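**Objet : [liste-ateliers] Re: Échange de cartes d'août – règlement et calendrier des envois**

Bonjour à toutes et à tous,

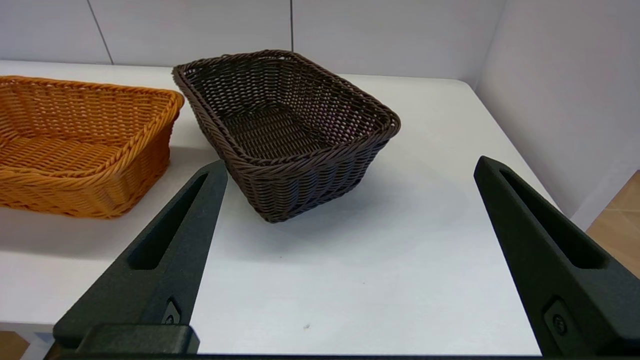 *Corbeilles tressées, brun foncé et orange.*

Le secrétariat de l'association Cludel a bien reçu la demande de précisions de Mme Garg, reproduite ci-dessous, et y répond sur la liste, plusieurs adhérents ayant soulevé des points voisins.

> De : Sneha Garg
> À : liste-ateliers
>
> Bonjour,
>
> Je souhaite participer à l'échange d'août avec une série tamponnée et aquarellée. Le règlement mentionne un format fini de 15 cm, mais ne dit pas s'il s'agit d'un maximum, enveloppe comprise. Je voudrais également savoir si les tampons numériques sont admis au même titre que les tampons en caoutchouc, et si un embossage à chaud est accepté malgré l'épaisseur. Enfin, l'an dernier, deux de mes cartes me sont revenues sans fiche. Faut-il en joindre une par carte ou une par envoi ?
>
> Avec mes remerciements,
> S. Garg

**Format.** La dimension de 15 cm s'entend pour la carte fermée, sur son plus grand côté, hors enveloppe. Les cartes plus petites sont admises. Les formats carrés le sont aussi, mais l'affranchissement supplémentaire éventuel reste à la charge de l'expéditeur.

**Tampons.** Les tampons numériques sont acceptés, sous réserve que l'impression soit mise en couleur à la main (feutres à alcool, aquarelle, crayons). Le nom du dessinateur doit figurer au dos lorsque la licence d'utilisation l'exige. Les images simplement imprimées et découpées ne relèvent pas de cet échange.

**Relief.** L'embossage à chaud ne pose pas de difficulté. Les éléments montés sur mousse sont limités à une seule épaisseur ; les boutons, perles et attaches métalliques sont exclus, plusieurs enveloppes ayant été déchirées lors de l'échange de printemps.

**Fiches.** Une fiche par carte, glissée à l'intérieur et non collée. Elle indique le nom de l'auteur, la technique et le papier employé. Le modèle de l'an dernier demeure valable.

Chaque participant adresse 4 cartes et en reçoit autant d'auteurs différents. L'échange précédent avait réuni 114 cartes ; le nombre d'envois est cette année plafonné à 100 cartes au total, soit 25 inscriptions, enregistrées dans l'ordre d'arrivée. Les demandes suivantes seront placées sur liste d'attente.

Les envois sont à adresser à l'atelier de la rue Grasitz, à l'attention de Mme Feretti, et doivent parvenir au plus tard le dernier lundi du mois. Les dépôts en main propre sont possibles ce jour-là jusqu'à 18 heures. Il est demandé de joindre une enveloppe de retour affranchie, libellée à votre adresse.

M. Kuruc assurera la répartition et transmettra à chacun la liste des auteurs reçus. Toute question relative à une carte manquante lui sera adressée directement, sans passer par la liste.

Nous vous prions d'agréer, chères adhérentes, chers adhérents, l'expression de nos salutations distinguées.

Le secrétariat
Association Cludel, section carterie et papier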